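「手仕事」という札を、私はもう信じない
ウェリントン・ダンタス氏に聞く、暮らしの道具と値札の話

待ち合わせの店に、ウェリントン・ダンタス氏は紙袋を二つ提げて現れた。片方には麻のふきん、もう片方には木の匙が入っている。どちらにも「手仕事」と書かれた札がついていた。雑貨の仕入れを長くやってきた人で、いまは小さな店や市の相談に乗っている。座るなり、匙の札を指ではじいた。

「これ、誰の手だと思います？　書いてないんですよ。産地も、作った人も、何の木かも。書いてあるのは手仕事の三文字だけ。いや、四文字か。とにかくそれだけで値段が倍になる」

こちらは取材の前に、手仕事の品を扱う店をいくつか回っていた。どの店でも店主は熱心に話してくれたが、では誰がどこで作ったのかと尋ねると、急に話がぼんやりする。そう伝えると、ダンタス氏はうなずきもせず、コーヒーに砂糖を入れた。

「悪気はないんでしょう。問屋がそう言った、問屋はその前の問屋に聞いた。私も昔は同じことをやっていました。コウチーニョという卸に勤めていたころ、札は札で別に束で届くんです。商品と一緒には来ない。それを夜、倉庫でみんなで結ぶ。手で結んでいたから、まあ、そこは手仕事ですね」

笑うところかと思ったが、本人は笑っていない。

どこまでが手仕事なのか

そもそも線引きはできるのだろうか。織機で織った布でも、糸を掛けるのは人だし、端を始末するのも人である。全部を手でやった品だけを手仕事と呼ぶなら、棚はほとんど空になってしまう。

「だから私は線引きの話が嫌いなんです。線を引きましょうと言い出すのは、たいてい線のすぐ内側にいる人ですから。グラークモントの市がそうでした。出店の基準を作るというので会合に呼ばれて、行ってみたら、基準の文案がもうできている。読むと、書いた人の工房だけがきれいに収まるようになっている」

結局その基準はどうなったのか。

「通りましたよ。九月の市から使われて、出店者は四十二になった。前の年の数は教えてもらえなかった。増えたのか減ったのか、聞いても資料を探しますと言われて、そのままです」

数字を出さない側にも事情はあるだろう、とこちらが言うと、「事情のない数字なんてありません」と返された。

柄になった言葉

話が少し動いたのは、布の話題になってからだった。ダンタス氏によれば、札はまだましなほうだという。札なら切って捨てられる。困るのは、言葉が柄の一部として布に刷り込まれている場合だ。

「あれは主張ではなくて、模様なんです。花や菱形と同じ扱い。英語でハンドメイドと刷ってある布を見て、これは手で作ったんですかと売り場の人に聞いたことがあります。不思議そうな顔をされました。向こうにしてみれば、花柄の布を指して、この花は生きていますかと聞かれたようなものだったんでしょう」

それなら実害はないのではないか。誰もだまされていないのだから。

「そこは私も迷います。だまされた人は、たぶんいない。ただ、言葉のほうが安くなる。本当に自分で織っている人が同じ言葉を使おうとしたとき、もう模様にしか見えないんですよ」

もっともらしく聞こえるが、素直には受け取れなかった。言葉が安くなったと嘆く人は、どの業界にもいる。安くなる前はいくらだったのかと聞き返すと、彼はしばらく黙り、「それは分からない」と言った。この日の取材で、いちばん信用できると感じた答えである。
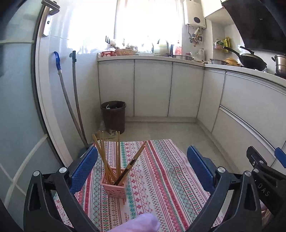
使う人は何を見ているか

では、買う側はどうか。ダンタス氏は以前、ナスホルムという生活用品の店で、同じ匙を二つの籠に分けて並べたことがある。片方の籠にだけ札をつけ、値段はそろえた。

「札のあるほうが先に売れました。まあ、そうだろうと思うでしょう。でも売れ残ったほうの籠は入り口から遠かったんです。あとで気がついた。だから、あの結果は何の証拠にもなりません。ところが店はいまだに講習会でその話をしている」

場所を入れ替えてもう一度やらなかったのか。

「やりたいと言いましたが、店は結果に満足していたので」

この件については、当時その店で売り場を任されていたエジヴァルド・サンパイオ氏にも電話で話を聞いた。サンパイオ氏の記憶は少し違っている。

「入り口から遠かったというのは大げさですよ。隣の台です。ただ、札のないほうは照明が暗かった。それは認めます。ダンタスさんは何でも疑うのが仕事みたいな人だから、自分の試しまで疑って帰っていった。こちらは品が動けばよかったんです」

サンパイオ氏自身は、家で使うものに札の言葉を求めないという。「毎日使っていれば、誰が作ったかなんて考えないでしょう。箸は箸です。持ちやすいか、洗いやすいか、それだけですよ」

それだけ、と言い切られると、今度はそちらを疑いたくなる。持ちやすさだけで選んだというわりに、彼は自宅の皿がどこの窯のものかを、聞きもしないのに詳しく話してくれた。

認証という商売

最近は、第三者が確かめたことを示す印も出てきた。スティスタードという認証もその一つで、申請した工房に書類の提出を求め、審査に通れば印の使用を認める。ダンタス氏はここでも渋い顔をする。

「書類を見るだけで、工房には行かないんです。私が手伝った工房は、写真を二枚送って通りました。手元の写真と、看板の写真。看板は前の週に掛けたものです」

手伝った本人がそれを言うのは都合がよすぎないか。そう聞くと、初めて少し困ったような表情になった。

「そうですね。手数料ももらいました。だから偉そうなことは言えない。ただ、通ってしまう仕組みだということは、通した人間がいちばんよく知っています」

認証をやめればよいとも、厳しくすればよいとも彼は言わない。厳しくすれば、書類を書くのが得意な工房だけが残るからだという。では何を頼りに買えばいいのか。三度聞き方を変えて尋ねたが、三度とも別の話になった。工房を訪ねるといい、と一度は言いかけて、「でも、客が来る日は見せるための仕事をしますからね」と自分で打ち消した。

別れ際、木の匙を一本もらった。札はついたままだった。外しますか、と聞くと、ダンタス氏は結び目を確かめて「これは機械で留めてあるな」と言い、ふきんの入った袋だけを持って帰っていった。

（取材・二〇二四年五月八日）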